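Travcombe Dev Notes, February 2025

The hint button experiment, and what it did to our ad income

I promised in the last newsletter that I'd share numbers once the rewarded video change had been live for a full month, and I've been itching to write this one up! Short version: I'm very happy, and I wish I'd tried it a year ago.

For anyone new to the list, Travcombe makes small puzzle and board games for phones and tablets. We're a tiny outfit. I do the code and most of the design, Houda Naciri does the art, and Pascal Janssen looks after sound and answers far more support mail than he should have to. Two of our games are paid, and the rest are free with ads. The free ones have always been the shaky part of the income, and for a long time the only ads in them were banners along the bottom and a full-screen ad between levels.

Players put up with the banners. They hated the full-screen ads, and I don't blame them. Our reviews for Handau (the sliding tile game) had the same complaint over and over: finish a level in twenty seconds, then sit through an ad that lasts longer than the level did. I tried showing them less often, then only after every fifth level, and each time the income dropped and the reviews stayed pretty much the same.

So in the January update I took the full-screen ads out of Handau completely. In their place there's a hint button. You get three free hints a day, and after that you can watch a short video to earn another one. If you never touch the button, you never see a video. The banner is still there on the menu screen but it's gone from the puzzles themselves, which makes the board look so much nicer on small phones.

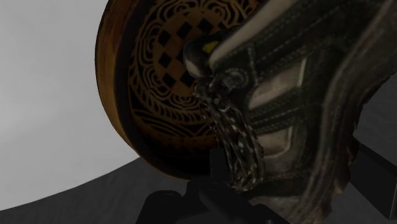
I was nervous about it. Full-screen ads were more than half of what Handau earned, and turning them off felt like pulling a plug. The first week was slow, too — most people hadn't updated yet, and the ones who had were still using up their free hints. Then the harder level pack went out and the videos took off.

Handau made $979 from ads over the month. The month before, with the old setup, it made $392. I checked that three times and then asked Pascal to check it, and he got the same figure. Some of that has to be the new levels bringing people back, so I'm not going to pretend the button did it all. But the number of videos watched per player has held steady right through to the end of the month, and that's the part I'm most excited about.

The reviews have been lovely as well. We picked up 54 new ones, and only 7 of those mention ads at all. One of the 7 was a thank-you!

A couple of technical things for the developers reading. We're serving the videos through Mokix, and getting it running took me one long Saturday. The one real headache was loading. If you wait until the player taps the button to request a video, they stare at a spinner and give up, so request it when the level opens and keep it ready. Also, please save the reward the moment the callback arrives. My first build saved it when the level closed, and people who got a phone call in the middle lost the hint they'd earned. Hicham Fahmy wrote in with a very patient bug report about exactly that, complete with steps, and the fix went out two days later. Thank you, Hicham!

I also had good advice from Anas Kabbaj, who told me to show the button in gray when no video is available and never to hide it. I'd been hiding it, and players thought the feature had been removed.

Next up is Maurya. It's a slower game, and people tend to sit with one board for ten or fifteen minutes, so I don't expect hints to work in quite the same way. We're thinking of offering an extra undo, or maybe a new set of pieces you can unlock for the day. Houda has already sketched two sets and I love them both. If you play Maurya and have an opinion on this, hit reply, I read everything.

We're hoping to have the new version out in June. Hala El Idrissi is helping with the Arabic and French translations again, and if you'd like to test either one before then, send me a note with your device model and I'll add you to the test group.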